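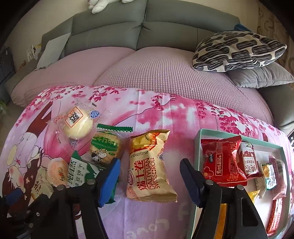
11/27/24

Pad comparison, wrapped snacks on soft cloth. Second go at this after Monday's numbers came out too good. Unit is the hand-held Rarnell two-finger. Naveen Uniyal still holds that it beats the Nommont for thin film. I still hold that he tested the Nommont on a hard bench with fresh pads and the Rarnell on whatever he felt like that day.

Log for the whole snack series now stands at 1455 grasps. Of those, 726 have a usable width reading; the rest lost it when the Holon controller dropped sync. Naveen calls that half a dataset. I call it a controller problem and would like it fixed before February.

Things I don't trust yet:

The spec sheet's closing force. We got over 67 percent clean picks on crimped packets, but I suspect that has more to do with grabbing the crimp than with force. Grab a Swiss roll across the middle and you're squeezing cake through a bag of air. The width reading says "held" well before anything is held.

Pad color. The lighter blue and the navy are supposed to be the same compound. Matheson says so in writing. Matheson also said the last batch was the same. Want a durometer on both before I sign anything.
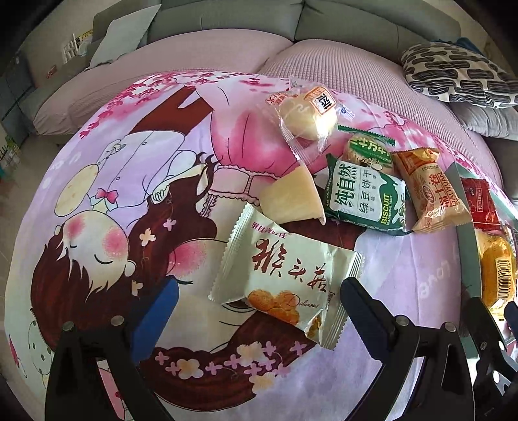
Cloth is the other headache. A fingertip that comes in low pushes a fold ahead of it, and then the wrist camera sees a pattern moving and the tracker gets ideas. Cartoon faces and blossoms are a mean background, fine by me. If the tracker only works over plain gray I'd like to know now.

Clear wrappers worst, again. Depth goes to mush on anything see-through, and the label ends up being the only part with a decent edge. Stiff biscuit packets are easy and I'd drop them from the score entirely. They flatter every gripper we own.

Naveen wants to call it for the Rarnell. Not yet. To do: swap left and right pads and rerun, same person holding both units, crimp grabs logged separately from body grabs. Also 2 spare pad screws, the ones in the drawer are the wrong length.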